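As coisas pequenas também têm casa -- notas para a palestra
Kieran Geraghty, encontros Plimia, sala Samir

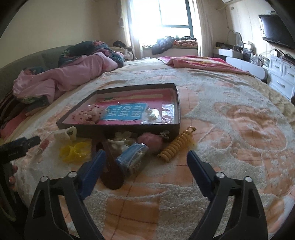

Caixa aberta em cima da cama, com um acessório de cabelo e saquinhos transparentes; miudezas em fila do lado de fora.

Este site utiliza cookies para melhorar a sua experiência de navegação. Ao continuar, aceita a nossa política de cookies. Aceitar | Gerir preferências

ABERTURA (deixar as pessoas sentarem-se, não ter pressa)

Boa noite a todos, e obrigado por terem vindo com este frio de dezembro, que eu bem sei o que custa sair do sofá. Dizer logo que não venho falar de roupeiros nem de garagens. Venho falar daquilo que fica no fundo da mala, no pires da entrada, em cima da mesa de cabeceira: ganchos, elásticos, saquinhos que guardámos porque pareciam úteis, uma mola que ninguém sabe de onde veio.

Perguntar quem tem em casa uma gaveta que já não fecha. Esperar pelas mãos no ar. Rir com eles, que a minha também não fechava.

PORQUÊ EM CIMA DA CAMA

Contar a história da mesa da cozinha. Durante anos fiz estas arrumações na mesa, e a meio chegava sempre a hora do jantar e ia tudo outra vez para dentro do mesmo saco, misturado e ainda pior do que antes. A cama é grande, está à altura das mãos de quem se senta na beira e tem uma vantagem um bocadinho cruel: à noite precisamos dela! Ou acabamos, ou dormimos com os ganchos.

Falar da manta. Uma manta felpuda, como a da fotografia, com as manchas clarinhas e os bocados cor de pêssego, é uma delícia para os pés, mas engole tudo o que for miúdo. Um gancho translúcido em cima de pelo claro quase desaparece. Quem quiser pode estender primeiro uma toalha lisa e escura. Eu confesso que muitas vezes me esqueço e depois ando a passar a palma da mão pela manta toda, à procura.

A CAIXA (parte principal, ir com calma)

Apontar para a caixa no ecrã. É baixa, aberta, retangular, escura por fora e cheia de cor por dentro, com aquele painel azul de letras chinesas grandes. Gosto muito de aproveitar caixas assim, baixinhas. Numa caixa funda as coisas fazem camadas, e o que está por baixo deixa de existir para nós. Numa caixa rasa vê-se tudo de uma vez, e ao lado do painel lá está o acessório de cabelo cor-de-rosa às pintinhas, que se encontra sem remexer em nada.

Perguntar se alguém deita fora as caixas bonitas. Há sempre uma pessoa que guarda todas, e é preciso ter uma palavra simpática para ela também. (Lembrar a caixa Gultico da minha tia, que serviu para botões, depois para selos, e acabou com as pilhas.) Guardar as que couberem na gaveta e dar as outras.

Um aparte sobre o fundo estampado: há quem prefira forrar com papel branco para se ver melhor o que lá está. Eu deixo a estampa. Dá-me alegria abrir a caixa, e uma coisa que dá alegria abrir também se arruma mais depressa -- pelo menos cá em casa tem sido assim.

DENTRO E FORA

Explicar o método das 2 filas, que na Urnimen chamávamos «a soleira». O que já tem lugar vai para dentro. O que ainda nos faz hesitar fica cá fora, encostado à parede da frente, à espera da sua vez. Não se empilha, põe-se em fila, como quem espera à porta do médico. Na fotografia vê-se uma dessas filas junto à caixa, com a mola de plástico de pega em argola mesmo no canto.

Regra de casa: pega-se em cada coisa da soleira uma vez e decide-se. Se ao fim de 6 segundos ainda estivermos a pensar, volta para o fim da fila. À segunda passagem, quase todas se resolvem sozinhas.

Contar que na oficina do ano passado juntámos, de uma única casa de banho, 101 ganchos e elásticos. A dona ficou vermelha e a seguir desatou a rir, e nós com ela.

OS SAQUINHOS TRANSPARENTES

Demorar aqui, que costuma haver perguntas. Sou a favor deles, com moderação. O saquinho deixa ver o conteúdo e segura o que é demasiado pequeno para andar à solta. Mas brilha, e com a luz da janela a bater-lhe em cheio já não se percebe o que tem dentro. Uma etiqueta pequenina no canto resolve. Saco amarrotado alisa-se com a mão antes de guardar; saco rasgado vai embora, sem cerimónia.

Não misturar no mesmo saquinho coisas de cabelo com coisas de costura. Mostrar o dedo com o penso, se ainda o tiver.

EXERCÍCIO (distribuir as caixas às mesas)

Cada mesa recebe uma caixa e um punhado de miudezas. Pedir que conversem enquanto escolhem, que é metade do gosto. Circular, não corrigir ninguém. Parar quando o barulho baixar.

PERGUNTAS

Se perguntarem onde comprar caixas: não comprem já, procurem primeiro em casa.
Se perguntarem pelas crianças: caixa delas, soleira delas, e nós de mãos atrás das costas.
Avisar que o chá está ao fundo da sala e pedir que devolvam as molas no tabuleiro da entrada.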